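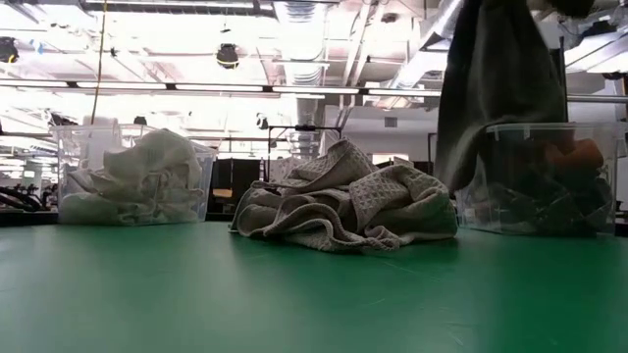 A waffle-weave towel between two clear plastic bins.

Why do towels soak up water?

I spilled a whole glass of juice on Friday (oops!) and grabbed the nearest towel, and it got me wondering where all that juice went. So I went digging!

Most towels are made of cotton, and cotton is a plant. Each cotton fiber is a skinny tube made of stuff called cellulose. Water loves to stick to cellulose. It grabs on, and then it pulls more water along behind it, into all the tiny gaps between the threads. Scientists call this capillary action. It's the same trick that helps water climb up inside a tree!

Some towels have little loops all over them. Waffle towels have small squares with raised edges. Loops and squares both give water more places to touch and more little pockets to hide in.

Want to try it? Put 2 cups side by side and fill one with water. Add food coloring if you have some. Hang a strip of paper towel from one cup to the other, with an end in each, and go have a snack. When you come back, peek in the empty cup. Mine had a blue puddle in the bottom!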